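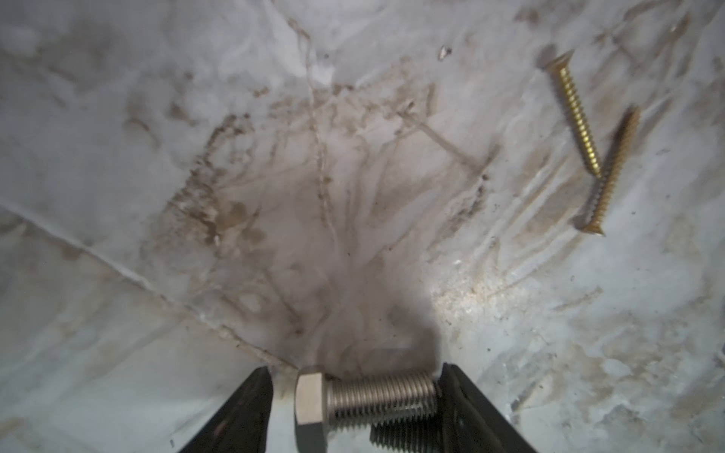
Sourdough day six, and Samuel has finally doubled! (Yes, the starter has a name.) I fed him at 6 this morning, and by lunch he was pushing at the lid. I'd screwed that down far too tight, every bit as firm as a hex bolt with its thread run right home, so there was a pop.

Vasanthi says 95 grams of rye next time - can't wait.

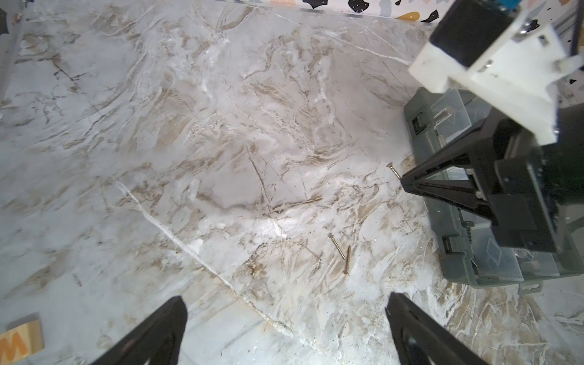
Can I bake tomorrow? Only if he floats in a glass of water first.

Dough rests 30 minutes, then the folds. I've got the good flour and Mum's old tin ready.
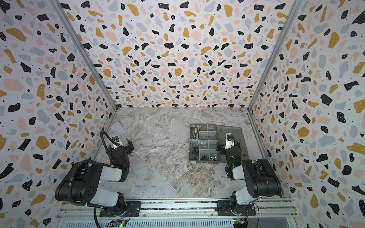 Satish Hegde

Later, 9 pm. He floated! Bulk dough is in the fridge and I keep going back to look at it.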